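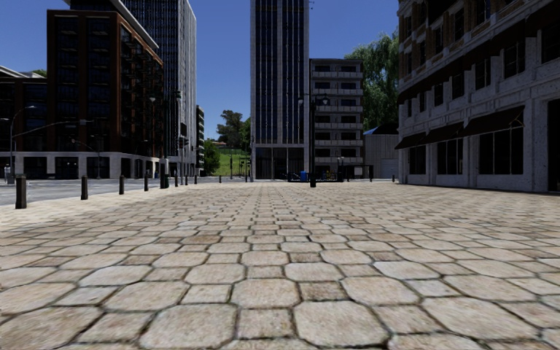

Plaza map, simulator view. Stone paving, with the road and its bollards to the left.

4 November 2019

Scenario rules for the Dekunley delivery runs, agreed with Parviz Azimi.

1. The bollard line is a hard boundary. The planner may not route between bollards, even where the gap is wide enough for the vehicle. Grestel treats the posts as separate obstacles, so the line has to be drawn by hand in the keep-out layer.

2. Speed limit drops near doorways and under the awnings on the building side. Limit goes in the scenario file, not in the controller.

3. Every run logs seed, map version and planner commit. A run missing any of these is void. 13 of last week's were, and I have removed them from the table.

4. A rule change needs 1,000 clean runs before it goes to Khosravi for review. Partial batches don't carry over.

Batch A on rule 1: 19 violations, 11 of them on the far part of the line where the posts are small in view. Suspect the range cutoff in the detector. Not confirmed.

Open: joint texture in the paving. Parnetti wants it kept flat for collision. I would like a rough version before December.

Next: redraw keep-out layer, rerun A with same seeds.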